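Buy the boring bits first

Every small workshop I know that has bought a robot arm did it in the same order. They picked the arm, spent the money, and then went looking for what was left to pay for everything else.
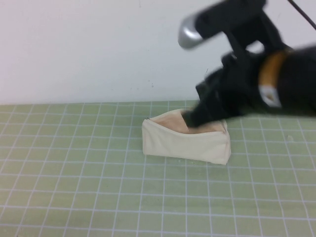 I did it too, so I'm not throwing stones. We make and pack small sewn goods, mostly pouches and soft cases, and when we drew up our first automation budget the arm had a line all to itself at the top of the spreadsheet. Underneath was a single row called "extras". I'd put £447 in it. I can't tell you where that number came from, except that it made the total look nice.

The extras row is where the whole project lives! Brackets, cables, a surface that stays put, spare fingertips, somebody's time to sit with the thing while it learns how to get hold of a bag. Soft goods are especially cruel here. A cardboard box has the decency to be the same shape every morning. A cotton pouch sags, or leans, or folds over at one corner, and the opening you planned on is suddenly half as wide. Whatever you've allowed for grippers, you'll want more, and you won't know which kind until you've watched the first kind struggle.

So my argument, for anybody who's about to take a plan to their boss (or their bank, or their spouse), is that you should budget the other way up. Start with the job. Write down what one item looks like when it arrives and what it should look like when it leaves. Then price the table, the fixings, the gripper, the training and the hours. Put the arm in last, with what remains. If what remains is too small, you've learned that for free, which is a lot cheaper than the way I learned it.

The salesman's answer to this is that the arm is the long-term investment and the rest is consumable. I had that speech from Rindetti and again, nearly word for word, from Flukel, and both of them gave me a very decent lunch. There's some truth in it. A good arm should outlast several grippers. But I've never had a day's packing held up because the arm wasn't fancy enough, and I've lost plenty of afternoons to a cable that was a bit too short.

Then there's payload and reach, the two numbers everyone compares. We were very nearly talked into the bigger model for an extra £3000, on the grounds that we might want to lift heavier things one day. What heavier things? We make pouches! They weigh next to nothing. That money would have paid for 30 half-days of someone's attention, and attention was what we were short of all the way through.

I'd also say – and this is the bit that gets me funny looks – that you should plan to be slow for the first year. Our original plan had us breaking even by June, based on the cycle time in the brochure. The brochure was timing a rigid plastic block going from one tray to another. Fabric takes longer, and opening fabric takes longer still. I'd halve any speed you're quoted for soft items, and then if you do better you can buy everyone cake.

Leasing deserves a mention. Oyewole will rent you a small arm by the month, and over 2 years it does cost more than buying, no question. I still think it's the better deal for a first go. You can hand it back. You can change your mind about the size. And it gets the machine out of the "big purchase" column, where everybody is too nervous to touch it in case they break it, and into the same column as the van.

The one thing I wouldn't lease is the training. We sent two people on the Guradbridge short course and it was the best money in the entire budget, even with the train fares. Before that, only one of us could change a program, and if she was on holiday we packed by hand and grumbled.

I'm doing the sums for a second station now. The spreadsheet has nineteen rows, the arm is at the bottom, and there's still a row called extras, but this time it's the biggest one on the page.

Related articles
What we spent on grippers, and what we kept
Should a small workshop lease or buy?
Reading a robot brochure without getting carried away
Five questions to ask before a supplier's demo
Packing by hand: when it's still the right answer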